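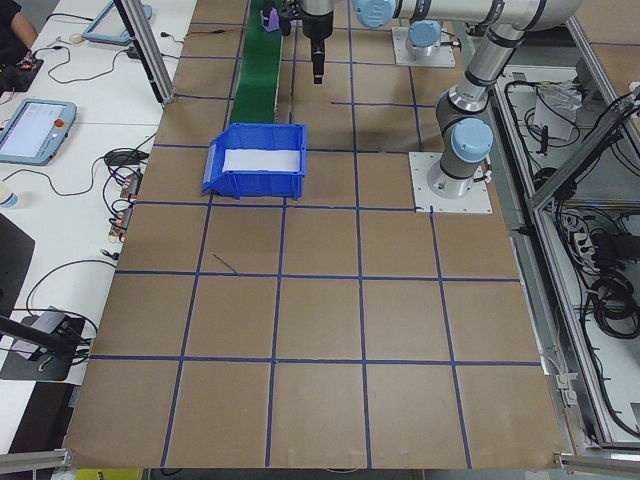

Astow Tabletop Transfer Cell

The Astow Transfer Cell is a compact workstation for moving small parts between a conveyor and a storage bin. It is supplied by Flondano to light assembly shops, packing rooms and repair depots where hand transfer still takes up a large share of the shift. The cell uses jointed robot arms with grippers, a short belt conveyor and a plastic bin, all arranged on one table.

Setup and daily use

The table surface is divided into squares with blue tape. Staff use the grid to return the bin and conveyor to their agreed positions after cleaning or a change of product. No measuring tools are needed for this step, and the covering can be replaced in-house when it becomes worn.

Operators start, pause and adjust the cell from a teach pendant kept on the desk beside the table. The pendant carries a red emergency stop button. Each site must confirm that this button can be reached from the operator's normal position before the cell is released for use.

What changes for staff

The cell takes over the repeated reach between belt and bin. It does not take over inspection, replenishment or the decision to stop a run. At the Lernton depot, where the first cell entered service, the 17 employees of the small parts section now rotate through three duties: cell operator, quality check and stock preparation. Periods at the pendant are limited to 60 minutes.

Employees at Lernton were consulted before installation. Their main request was for authority to change bin positions without waiting for an outside technician, and this is now part of the standard operator course. A second request – that no individual output figures be drawn from the cell's records – was also accepted and is written into the site agreement.

Management should expect a period of slower work at first. Lernton kept its manual transfer bench open until the cell had completed 100 shifts, and Flondano advises other sites to plan on the same basis. 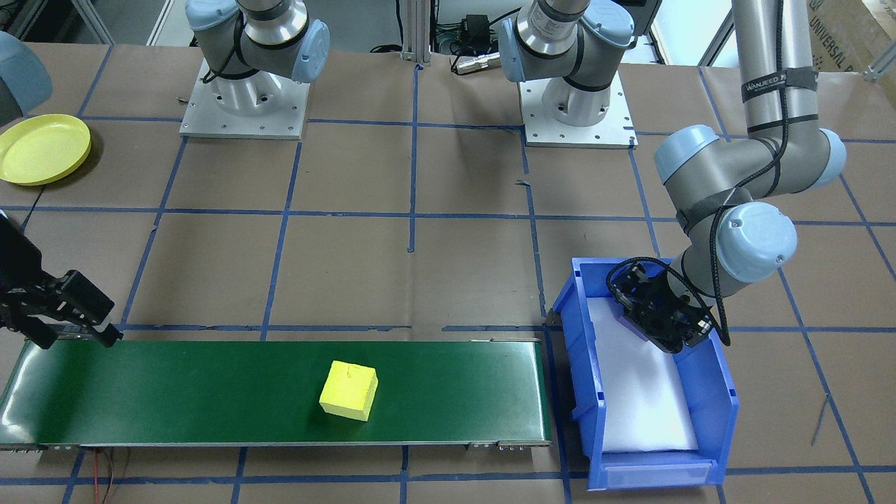
Handling of soft parts

Foam blocks and other soft items may be run on the belt together with rigid parts, provided that a separate grip setting is saved for each. A white liner is placed in the bin and should be replaced when torn or marked. Operators should pause the cell before reaching into the bin or clearing the belt.

Ordering and support

Order number: 1287
Supplied by: Flondano, Escobar office
Operator course: included for all staff assigned to the cell
Site visit: required before delivery
Page revised: 7/25/24

Requests for a site visit should state the table space available, the parts to be handled and the number of employees who will need training. Existing customers may order replacement bins, liners and tape through the Escobar office under the same order number.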